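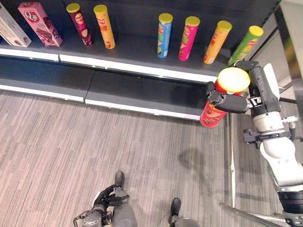

Praritbergは、Mangubat湾の北にある小さい港町です。私は3月に、旧市街と灯台を見るために行きました。駅から港までバスで7分、そこから灯台の丘までは歩いて上がります。坂が長いですから、食べ物を先に用意したほうがよいと思います。お菓子の棚には、チョコレートのロールケーキの絵がついたピンク色の箱がありました。漢字も書いてあります。その下の段には何もありませんでした。

灯台の入場料は600ウルタ、島へ渡る船は往復で2,000ウルタです。船の会社はUltarといい、切符は桟橋の窓口で買います。カードは使えませんでした。

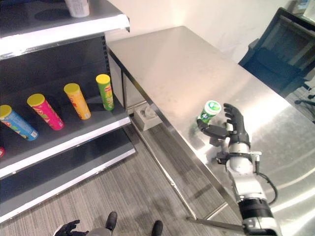 船は一日に3便だけです。私は朝の便に乗りましたが、風が強くて、甲板には長く立てませんでした。島では西の浜まで歩きました。砂は少し黒く、貝がたくさん落ちています。泳ぐ人はまだいませんでした。帰りの船は午後4時に出ますので、時間に気をつけてください。

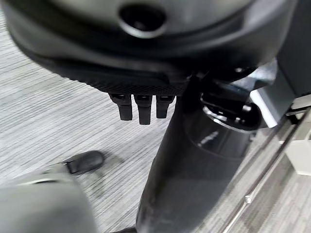
丸く黒いくぼみと灰色のふち

夜は港の宿Cuvovに泊まりました。部屋はせまいですが、窓から灯台の光が見えます。朝食の魚のスープは塩が強く、私はパンと一緒に食べました。次は夏に来て、南の岬も歩きたいです。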